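Search reviews
Skip to results

Skudard rail cleaning kit: three months on our bench arm

I bought the Skudard kit in March after our little Kolta arm started sounding gritty, and I've grown very fond of it. You get a stiff nylon brush, a narrow vacuum nozzle, a pot of grease and 11 lint-free swabs (I'd have liked more, they go quickly!). The brush is the star. It gets right down into a rail groove, where my old paintbrush only ever pushed the dust along.

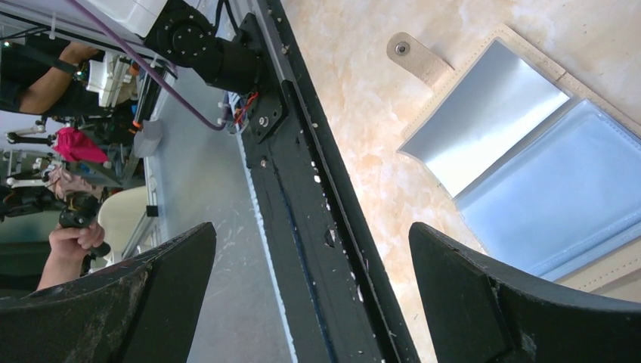
Rail and gripper fingers, with a snap-fastened case on the table.

Do go gently near the base of the arm, where the thin wires bunch up beside the mounting plate – I hold the nozzle well clear and finish by hand. White chips and dust show up terribly on a black rail, so you can at least see where you've missed. A full clean takes me 30 minutes with a cup of tea, and I do one every 8 weeks or so. The grease is nothing special, and I've gone back to my tub of Aasen. Scratches stay put, of course, but I'd buy it again.

14 comments · 3,492 shares
Last updated: March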